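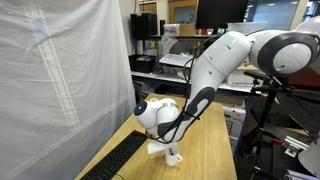 Every pitch I've read this year says the same thing: collect enough demonstrations and the robot will sort itself out. I've spent two weeks helping to collect them, and I'd like to lodge a complaint.

The job is mugs. One arm, one table, one mug at a time. You steer the gripper down, close it, lift, put the mug somewhere else, hit save. Then you do it again. Our target is 2,000 saved runs by the end of July, a number that Clifford Lemieux picked because the Drolow people picked it. I asked where they got it and he shrugged.

Here's what bugs me. I can tell who recorded a run without looking at the label. Ohemaa Bawa comes straight down, fast, and grabs. Wayne Campbell stops halfway to think. I fuss with the wrist angle for ages and then grab it the same way I would have anyway. All of that goes into the pile as "expert" data. What is the model supposed to learn from Wayne's pause? Does it learn to think, or does it learn to stop in midair for four seconds?

We trained a first version on whatever we had and gave it 32 tries. It picked up the mug 17 times. People were pleased! I was less pleased when I went through the good ones, which were nearly all with the mug close to the middle of the table and the handle where we usually leave it. Turn the handle away and it went for the spot where the handle used to be. I did eight tries like that and got one lift, and I'd call that one luck.

So is it picking up a mug, or is it replaying us?

Lucie Després thinks I'm being unfair. Her argument is that the early runs were sloppy because we were sloppy, always setting the mug back down in the same easy place, and that a better spread of positions will fix most of it. Could be. She wrote a little script that tells you where to put the mug before each run, and I'll admit it's annoying enough to be doing something. I still find myself nudging the mug a bit toward the comfortable side when the script asks for a far corner. I doubt I'm the only one.

What I'd like is for us to throw out the first batch, keep the failed grabs in a separate folder instead of deleting them, and test on a mug the thing has never met. Clifford says after the 2,000. I've asked for it before then, and I'm keeping my own list of handle angles in the meantime.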